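Home Help, Bolted to the Table
June
By Zamfira Dinu

The Brarno tabletop arm ships in two boxes. One holds the arm, its gripper and a mounting frame. The other holds the controller, four cables and a printed manual that runs to 35 pages. Assembly took me most of a morning. The manual calls for a second pair of hands when lifting the arm onto its frame, and that advice should be followed.

Brarno sells the kit to small care providers and to households where someone has limited reach or grip. The work it is meant for is dull and frequent: moving a medicine bottle, putting a lid back, clearing folded linen from one side of a table to the other. It is not certified to dispense medication, and the manual says so on its first page. The arm moves the bottle. A person opens it.

Setup software is called Moriarty. It runs on an ordinary laptop and walks the user through calibration, then through a short teaching routine for each object. Rigid items went quickly. Fabric was slower – the software wants several grasp points for anything soft, and it rejects points set too close together without saying how close is too close.
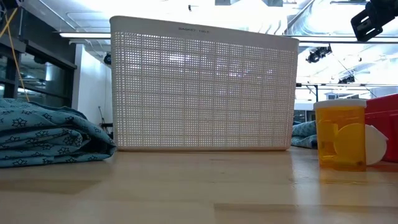 Linen, a basket and a pill bottle share the table, with the gripper at upper right.

Perforated plastic is a known difficulty for depth sensing, and strong light from behind makes it worse. Brarno's answer is a setting called Solid Fill, which treats a mesh wall as a closed surface. With it off, the arm planned two paths straight through the side of a basket and stopped on contact. With it on, planning was sound, but the arm kept a wide margin and refused to pick up a bottle placed close to the basket wall. Translucent bottles need their own profile, which is included.

Gripper force is adjustable in 30 steps. The lower third is suitable for pill bottles and thin lids. I found no use for the top few steps on a household table. Noise is modest, apart from a sharp click when the brakes engage.

The kit costs $1,091 without the optional service plan, which is handled by Bondside and adds remote diagnostics. Wernum sells a comparable arm with a longer reach and a better manual, though its teaching routine took me over twice as long for the same objects.

Josefina Herrera, who fits both systems for home care clients, prefers the Brarno for fixed tables and the Wernum for anything on casters. "The Brarno loses its calibration if the table gets bumped," she told me. "You can redo it in a few minutes, but the client usually can't."

That matches my experience. Recalibration is simple for anyone comfortable with a laptop, and the target user may not be.

Comments

tellman_r: Does Solid Fill stay on after a restart? Mine resets every time.

Zamfira Dinu: It stayed on for me. Check that you saved it to the profile and not only to the session.

OT in Dayton: Would like to see the linen grasping tested with fitted sheets. Flat folded stuff is the easy case.

kestrel9: Two cables in my box were too short to reach the controller under the table. Bondside sent longer ones.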